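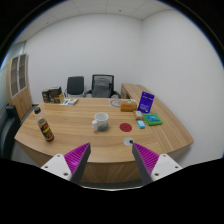 ## Oiling a wooden desktop

Clear the top and wipe it down with a barely damp cloth. Let it dry overnight.

1. Sand with 80 grit only where there are scratches or old rings. Go with the grain.
2. Sand the whole top with 140 grit. Do the edges by hand.
3. Vacuum, then wipe with a dry cotton rag.
4. Pour a little oil in the middle and spread it thin. I use Grorgate clear, but any hardwax oil for furniture is fine.
5. Wait 16 minutes and wipe off everything that hasn't soaked in. Shiny patches mean you left too much.
6. Leave it until the next day and put on a second coat the same way.

Lay used rags flat outside to dry before you throw them out. Balled up, they can catch fire.

Keep laptops and cups off the desk for a week. If you start on a Friday evening, both coats are done by Saturday night.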